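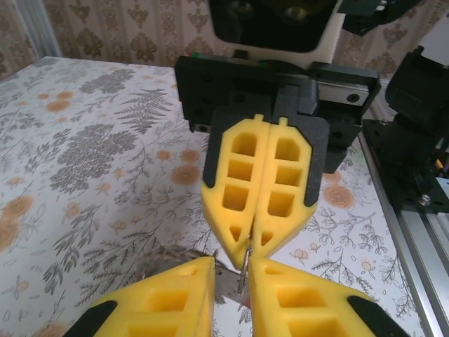
Table two, flowered cloth, small metal piece in the grip.

Help wanted – table hands, Ulleck workroom

We need people for the tables. Soon as possible, start of December at the latest.

What it is: small household things, handled one at a time on a dressed table. Picked up, turned, handed across, set down, put away. Thin metal bits, soft fuzzy stuff, buttons, spoons, pegs, whatever is in the tray that day. Then the tray goes back the way it came and you start the next one. Not hard. Slow, though, and you have to like slow.

The room is upstairs at Flirnport, over the old dye shop. Ordinary tables with cloths on them, patterned wallpaper, one big sink. Heating works. The stairs are steep and there is no elevator, so please think about that before you write.

Your shift would look like this
Get your tray list from Reet Priedītis at the door. Lay the cloth flat, no creases, check the corners. Put out the things on the list and only those. Work through the list. Anything dropped goes in the gray tub, not back on the table. Write it down. Sweep at the end, lint gets everywhere with the furry pieces.

Shifts are 3 hours, mornings from 9 or afternoons from 1:30. Two a week minimum, more if you want them and we have the space. Break in the middle, tea and coffee there, bring your own lunch.

Who we want
Steady hands. Decent eyesight for close work, glasses fine. You can read a handwritten list (Riaan's writing is bad, sorry). You turn up when you said. No experience needed but sewing, watch repair, model making, florist work, kitchen prep – all good, mention it. People who get bored fast will hate this.

No long loose sleeves at the tables. Rings and bracelets off, there is a locker. If you are allergic to wool or fake fur tell us before you come in, a lot of the soft items shed.

Pay
Hourly, paid every 2 weeks by bank transfer. The full run is 154 trays and anyone who stays to the end of it gets a 900 bonus on top, same currency as your wages. Training shift is paid too. Travel isnt covered.

How to apply
Write to Hidayah Sopacua at the Ulleck front desk. A few lines is plenty. Say which shifts you can do, when you can start, and what you have done with your hands before, paid or not. No resume needed, no photo. A phone number helps becuase we usually call in the evening, after 6.

If it sounds ok we ask you in for a short try at a table, half an hour, with Tshepo Mabuza. Bring ID for the door.

Already worked with us on the Hurkach trays? Just tell Hidayah your old shift and skip the try-out. Locker keys from last time need to come back either way.

Questions about pay go to Pravesh Joubert, same address. Everything else, Hidayah.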